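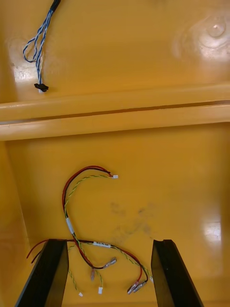 Why is it so hard to get a robot arm to sort wire harnesses?

Because wires bend. A block or a bottle has the same shape every time you look at it, and a harness has a new one every time you put it down, so the arm has to work out where to grab all over again.

Print this page | E-mail this report

Final Project Report, Spring Term
Team Plimadberg: Anum Durrani (writing this), Kamran Naqvi, Wajid Swati
Advisor: Arsalan Mughal

So our project is a small arm that picks wire harnesses out of one plastic bin and drops them in another. We built it at Hayat, the shared workshop behind the bike store, mostly between 7 p.m. and whenever they started turning the lights off. Kamran did the mechanical side, Wajid did the wiring and the power supply, and I did the camera and nearly all the software (and the complaining).

Parts and money

We spent $428 total. The biggest chunk was the six servos, and we fried one in the second week and had to buy another, so really that's seven. The arm links are printed. We named the controller board setup Pivau and the picking program Gostura, mainly so we'd stop calling both of them "the thing."

The gripper

Version one had flat fingers and it was terrible. A single wire would slide right out the side. Kamran cut the new fingers as wedges so they can get down between the wires without shoving the whole harness across the bin. They still push it sometimes! Our bins are yellow-orange and shiny, and the plastic is slippery, so a light harness just skates away from you.

The camera

It rides on the wrist, so the fingers are always in view. I liked that, it meant I could check the alignment by eye. What I did not like was the glare. The overhead lights leave big white patches on the bin floor and walls, and Gostura kept deciding those were connectors, because our harnesses have little white connectors and white labels too. I lost most of May to this. Turning down the exposure helped some, and a sheet of tracing paper taped under the lamp helped a lot more.

The other mess is crossings. When two harnesses with the same red, black and yellow-green wires lie over each other, the program can't tell whose wire is whose. A blue-and-white one is easy by comparison, you just go by color. Right now if Gostura finds a crossing it aims for a spot near a label, well away from the overlap, lifts a little, and looks again.

Results

I saved 1,000 pictures from the wrist camera and labeled them by hand (never again). Then we ran 155 picks for the final test. Single harnesses went pretty well. Crossed pairs were bad, and the usual failure was both of them coming up together and one dropping on the table. Aqeel Malik from the other team watched a few of these and suggested shaking the arm. We tried it. Don't.

What we'd change

Matte bins, first thing. Softer pads on the fingers, and a longer cable on the wrist camera so it stops tugging at full reach. Wajid also wants a proper fuse this time.

Code and print files are on the team drive, ask Kamran for access.

Print this page | E-mail this report

Related projects
Line Follower With a Bad Wheel
Automatic Plant Shelf, Part 2
Printing Servo Brackets That Don't Crack
Sorting Screws by Length
Hayat Workshop Open Bench Hours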